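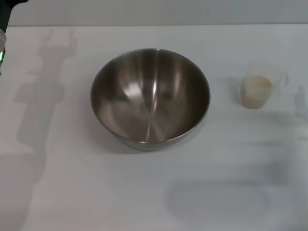 A stainless steel mixing bowl and a small clear measuring cup.

FOR IMMEDIATE RELEASE

Brirnport bakery Le Roux opens its kitchen for evening bread classes

BRIRNPORT, 9th September – I've been baking bread for other people since I was tall enough to reach the counter, and for most of that time the same question has come across it with the change: "Could you teach me how to do that?" I always said yes, one day, when the new ovens are in, when the kids are older, when the front window gets fixed. Well, the window is fixed! Le Roux is opening its back kitchen to the public for evening bread classes, and I'm so pleased about it that I asked to write this announcement myself.

I'm Nokuthula Oosthuizen, and I own and run Le Roux on the harbor side of Brirnport. If you've ever bought a seeded loaf from us on a wet morning and eaten the end off it before you got back to your car, hello, and thank you for keeping us going.

What the classes are

There are 9 evenings in the first season, and you can book one or come to the whole lot. Each one stands alone, so nobody will be lost if they missed the week before. You arrive after we close the shop, you tie on an apron (ours, you don't need to bring one), and you make dough by hand from flour, water, salt and yeast. Then we bake, we eat some of it with far too much butter, and you go home with a loaf and a tub of dough for your own oven.

I want to be clear that this is beginner bread. I've had regulars tell me they'd love to come but they'd need to practice first, and that made me laugh and also made me a bit sad. Please don't practice. If you have never touched yeast in your life, you are exactly who I had in mind when I wrote the schedule. We also have two evenings for people who already bake at home and are stuck on something, usually a sourdough that comes out like a paving stone.

The program runs like this:

Plain white loaf, the one to start with if you can't decide
Seeded loaf, the shop recipe
Soft dinner rolls
Flatbreads on the griddle
Sourdough for people who have never kept a starter
Sourdough trouble evening
Sweet buns with cardamom
Rye, dark and slow
Bring your own problem, for home bakers

Who's teaching

I'll be at most of the evenings, but I'm not doing it alone. Ottó Vass, our head baker, is taking the rye and both sourdough classes. Ottó has run our night bake for years and he's a wonderful teacher, very calm, and he'll let you get your hands properly stuck in the dough before he shows you the trick for getting them out again. He grew up on rye and has strong feelings about caraway. I leave him to it.

The sweet buns belong to Heloísa Toledo, who joined us in March from a hotel pastry kitchen. Her cardamom buns have been selling out before ten in the morning, and I know several of you are hoping to get the recipe out of her. You will! It's going home with everyone on a printed sheet.

When I asked Ottó for something to put in a press release he thought about it for most of a shift and then gave me this: "People worry about kneading. They should worry more about waiting. I would like to teach them to leave the dough alone."

Heloísa was quicker. "I learned in kitchens where you were scared to ask anything," she said. "I want people to ask me everything, even in the middle of the rolling out, even if I have told them already."

Why by hand

We do own a big mixer. It does the heavy work for the shop and I'd be lost without it. For the classes, though, it stays off. Most people at home have a bowl, a spoon and a bit of counter, and that's plenty for good bread. I'd hate to send anyone home thinking they have to buy a machine before they can try again. You'll also feel the dough change under your hands, from shaggy and annoying to smooth and stretchy, and once you've felt that a few times you stop needing to look at the clock.

We weigh everything, flour and water both, and the recipe sheets are written that way. If you only have cups at home we'll talk you through it, and there's a conversion line at the bottom of each sheet. I went back and forth on including it – Ottó was against – but my mother has never owned a scale and her bread is better than mine.

The flour

All the flour for the classes comes from Grera, the mill up the valley, which has been supplying our shop from the start. Gerasimos Vasilakis, who runs it with his sister, is coming down for the rye evening with a few different grinds so you can see and smell how much they vary. "I sell sacks all day and I hardly ever meet the person who eats the bread," he told me. "So I am looking forward to it very much, and also to the butter."

Grera is putting a small bag of bread flour in with everyone's take-home dough too, which I think is very generous of them.

Getting the room ready

The back kitchen was never meant for guests. It was where we kept flour, trays and one extremely heavy table that had to be taken apart to get it through the door. Local fitters Stenex did the work over the summer, with new lighting, a second sink, lower counters along one side and a wide step-free entrance from the yard. The lower counters are good for anyone who'd like to sit down to work, and they turn out to be the right height for short bakers as well, so I've claimed the end one.

Zodwa Mkhize was our site manager at Stenex and had to put up with a bakery that starts work when everybody else is going to bed. "We had to plan the noisy jobs around the bakers' sleep," she says. "I have never been fed so well on a job, and I've booked myself in for the flatbreads."

Price and booking

Each evening costs $50 a person, and that covers ingredients, the apron loan, your supper and everything you carry home. Two places at every class are free for people who'd like to come but can't manage the price. There's no form and we won't ask you to explain. Just say "one of the free places, please" when you book.

You can book at the counter in the shop or by calling during opening hours. We're not set up for online booking yet and I won't pretend it's coming soon. If a class is full, ask to go on the list, as people do drop out and I'd much sooner fill the spot.

A few practical bits. Wear sleeves you can push up. Take your rings off before you come if you're worried about losing them. Every class has wheat or rye in it and the whole kitchen is floury, so I'm afraid these evenings aren't safe for anyone with celiac disease. Let us know about other allergies when you book, especially sesame, which goes in the seeded loaf. Teenagers are very welcome with an adult.

About Le Roux

Le Roux is an independent bakery in Brirnport. We bake through the night and open early, selling bread, rolls and buns over the counter and to cafés around the harbor. The name was over the door when I took on the lease, and I liked it too much to change it.

For the press

Reporters are welcome to sit in on any of the classes, and we'd love it if you joined in. I'm happy to talk on the phone, though mornings are hopeless – after the lunch rush is best. Ottó and Heloísa are both available for interviews by arrangement. Please ask for Nokuthula at the shop.

ENDS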